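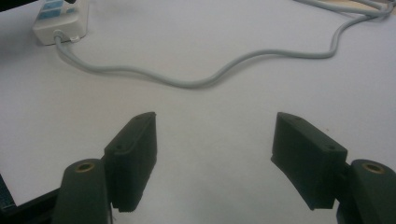

Busco a una persona para llevar el montaje y la recogida de mesas en Trumeo, mi sala de talleres y estudio en la calle Ornska, y la busco para septiembre, que es cuando vuelve todo el mundo de golpe y yo sola ya no llego. Son nueve horas a la semana, repartidas en tres tardes, con contrato desde el primer día. El trabajo gira entero en torno a las mesas: qué va encima, dónde se enchufa, cómo se limpia y dónde se guarda después. Son de tablero blanco mate y quedan preciosas con la luz de arriba, tan pareja, pero el blanco es muy chivato con el grafito y el rotulador, así que quien venga va a hacerse muy amiga (o amigo) de la bayeta. ¡Avisados quedáis!

Os cuento un poco de dónde sale esto. Abrí Trumeo como sala de estudio y nada más, con cuatro mesas mal contadas y una cafetera prestada. Luego alguien me pidió el espacio para un taller de encuadernación, después vino uno de bordado, luego un grupo que prepara oposiciones y se trae media casa en la mochila, y ahora hay tardes en las que la misma mesa cambia de vida tres veces. A las cuatro hay portátiles, a las seis hay tijeras y papel, a las ocho otra vez portátiles. Entre una cosa y la otra tengo veinte minutos, y en esos veinte minutos es donde entras tú.

## Qué harías

- Recoger lo que deja el grupo que sale y llevarlo a su caja. Cada taller tiene la suya, con etiqueta en la tapa.
- Pasar el tablero: primero en seco y luego con la bayeta apenas húmeda. El canto se repasa aparte, con otro paño.
- Sacar el material del grupo siguiente y colocarlo según la hoja de montaje que dejo colgada junto al armario.
- Poner las regletas y comprobar que los portátiles llegan sin que el cable cruce el pasillo.
- Apuntar lo que falta o está roto.
- Al cierre, apagar, ventilar y bajar la persiana (va dura, se baja con las dos manos).

El inventario lo llevamos en Ukside, un programa sencillo en el que se busca la cosa y se marca si está, si no está o si hay que reponerla. Tengo 2.598 fichas metidas y me consta que hay duplicadas, porque yo misma di de alta las reglas metálicas dos veces. Si te gusta ordenar este tipo de líos, estupendo, porque en las horas tranquilas hay faena de sobra. Si no te gusta, también te digo que acabarás haciéndolo un poquito.

Con la corriente soy pesada y lo reconozco. Las regletas se apoyan siempre planas, con los interruptores a mano, y nunca se encadena una con otra. Nunca es nunca, aunque te lo pida alguien muy simpático con un cuatro por ciento de batería. Cuando no hacen falta se guardan en el cajón de abajo, con el cable recogido en lazada ancha y sin apretar. Las extensiones van en el cajón de al lado – el que tiene el tirador cambiado – y los cargadores olvidados van a una bolsita con la fecha.

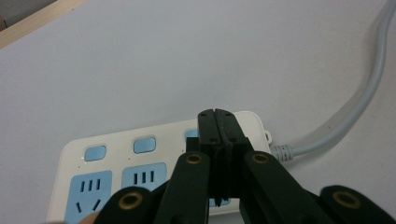
Los cargadores olvidados merecen párrafo propio, la verdad. Los guardo hasta final de trimestre y, si no aparece dueño, se quedan en la sala para préstamo. Tú no tendrías que llamar a nadie ni perseguir a nadie: se mete en la bolsita, se apunta en Ukside y a otra cosa. Lo mismo con bufandas, estuches y esas botellas de agua que se reproducen solas.

## Qué te pido

No te pido experiencia en nada concreto. Si has trabajado en hostelería, en una biblioteca, en un cole o montando eventos, seguro que te suena el ritmo, y si vienes de otra cosa te enseño yo. La primera semana la hacemos juntas todas las tardes y la segunda te dejo a ti y me quedo en el despacho por si acaso.

Lo que sí necesito:

- Que puedas estar entre las 15:30 y las 18:30 las tres tardes. El horario no lo puedo mover, lo marcan los grupos.
- Que seas puntual de verdad. Si el montaje se retrasa, el taller empieza tarde y la bronca me la llevo yo.
- Que te manejes bien en castellano. Vienen grupos de fuera, así que si además hablas algo de inglés o francés, mejor, pero no es requisito.
- Que puedas mover sillas y alguna mesa con ayuda. Las cajas grandes van en carrito y no hay escaleras.
- Que te fijes en los detalles: un lápiz debajo de un papel, un alfiler pegado al canto. Los alfileres, sobre todo.

Y una cosa más, que para mí pesa mucho: que sepas decir "oye, esto no funciona así" cuando veas que una hoja de montaje está mal pensada. Las escribo yo, las escribo deprisa y a veces pido poner el material justo donde luego va el enchufe. Me viene fenomenal que alguien me lo diga antes de que llegue la gente.

## Qué ofrezco

Contrato a tiempo parcial, alta desde el primer día y un mes de prueba. El sueldo es por horas según convenio y te lo enseño por escrito en la entrevista, antes de que tengas que decidir nada. Además hay 100 euros por trimestre para que los gastes en los talleres de la casa, el que quieras, y si no lo usas se te guarda para el siguiente. Puedes quedarte a estudiar en la sala cuando acabes tu turno, siempre que haya sitio (los meses de exámenes no prometo nada).

El café corre de mi cuenta. Tenemos acuerdo con Lò, la cafetería de la esquina, y se pide a nombre de Trumeo. El bizcocho de limón también entra en el acuerdo, por si alguien estaba dudando.

## Cómo presentarte

Nada de carta de presentación de dos folios. Me basta con un correo a trabajo@trumeo.example con el asunto "Mesas" y estas cosas:

1. Tu currículum, como lo tengas, sin foto.
2. Qué tardes te vienen bien y desde cuándo podrías empezar.
3. Cuatro líneas contándome cómo ordenas tú un cajón, un armario, una mesa, lo que sea. Va en serio, es lo primero que leo.

Contesto a todo el mundo, también si es que no, aunque puedo tardar un poco. Las entrevistas son en la propia sala, duran media hora y hacemos un montaje pequeñito de prueba, los dos o las dos, con una mesa y una caja de material. No hay que preparar nada ni traer nada. Ven con ropa que te deje agacharte y ya está.

Si conoces a alguien a quien le pueda encajar, pásale el anuncio. Y si lo que querías era reservar sala, para eso hay otro correo – reservas@trumeo.example –, que si me escribes al de trabajo se me mezcla todo y te respondo tardísimo.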